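Budget for a second two-arm cell – what am I missing?

Posted by Plunov, Aug 15, 2025

We want another cell for block sorting and have to order by December. The arms are quoted.
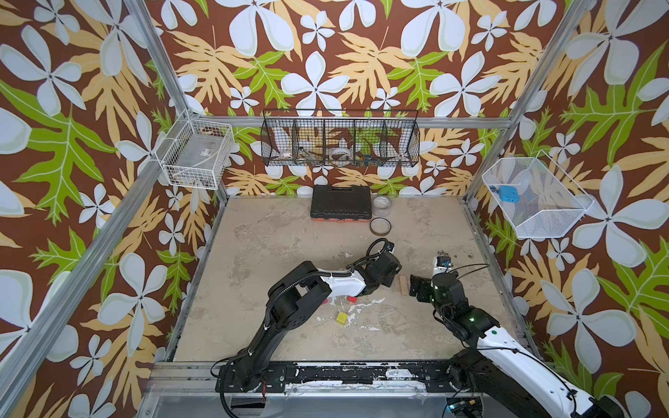 What I can't price is the rest: posts, rail, baskets, cabling. Is 10 percent on top enough?

Forngate
No. Plan on 16 percent and get the frame quoted separately. Our extrusion and brackets came to $624 before shipping. 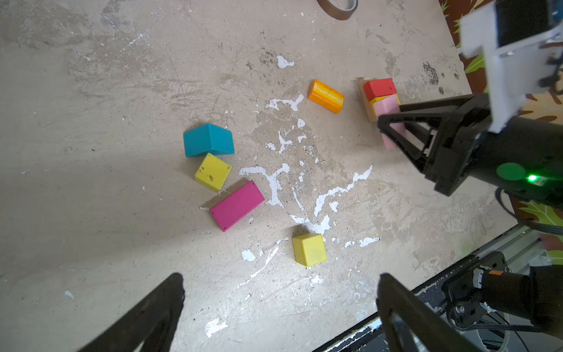
Also put spare gripper fingers on the first order. Buying them later means a second shipping charge – and a wait.

nusten_shop
depends on the arms. ask for the lead time in writing

Afolabi
Agree with Forngate. I would add 2 spare wrist cables and a new floor panel. Wire baskets are cheap, so leave them out of the quote. 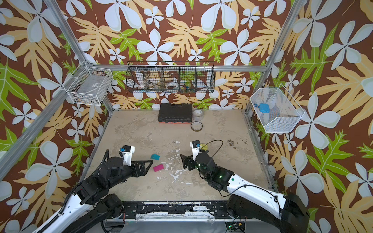
Two-arm cell with teal and magenta blocks between the grippers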